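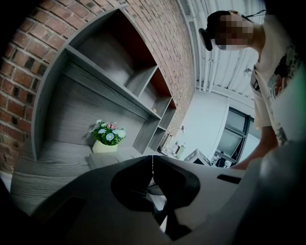 11 Jul 2026. Second pass through the space list for Farnesora, who want to be out of Utbridge by December. Total on offer at the Vlček building is 3876 sq ft over two floors, against the 1904 they occupy now. The landlord's agent keeps calling it a character building, and I've asked Kirsty to find out what that means for the service charge. Red brick with pale gray mortar, like the wall here, is what the client says they like, so any fit-out drawing that boards over the inside face will come straight back to us. Note for Igor: leave the brick bare on plan and price a clear sealer as a separate line.

Lease points still open. Break option at year five, but the notice period in the draft doesn't match the heads of terms. Parking is 2 spaces, fixed. Farnesora asked for more and the agent said no by return. Reinstatement clause is heavy and I want it capped before anyone signs.

Floor loading: the drawings we were sent are for the building next door. Asked again. 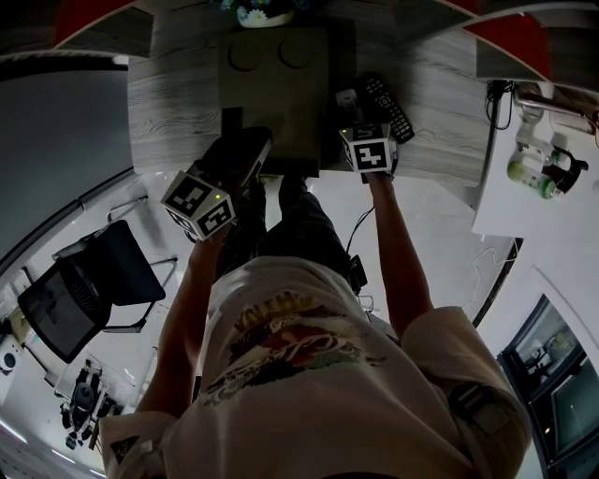
Table with gray wood-grain surface, one gripper in each hand.

Went through the layout with Igor Halás. He puts meeting rooms on the street side and open desks at the back. I think the back is too dark for desks and would swap them. We left both versions in the folder. Version B loses a phone booth but gets the kitchen away from the riser, and that saves a run of pipe. Praltier quoted for partitions on version A only, so B needs a new number before it can be compared. Their lead time is roughly 91 days from order, which puts us tight against the move date whichever one is picked.

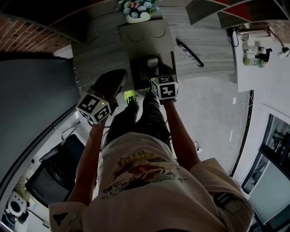
Flooring is the last thing on the finishes sheet. Kirsty Aitken wants carpet tile throughout; the client wants something hard in the work areas. Pale gray is my vote, close to the floor under the yellow-green shoes, and the same tone can run through into the corridor without a threshold strip. Carpet tile in the meeting rooms only. Samples to be requested in two grays.

To do: chase floor loading, send cap wording to the solicitor, get Praltier to price B. Kirsty has the keys for the next visit.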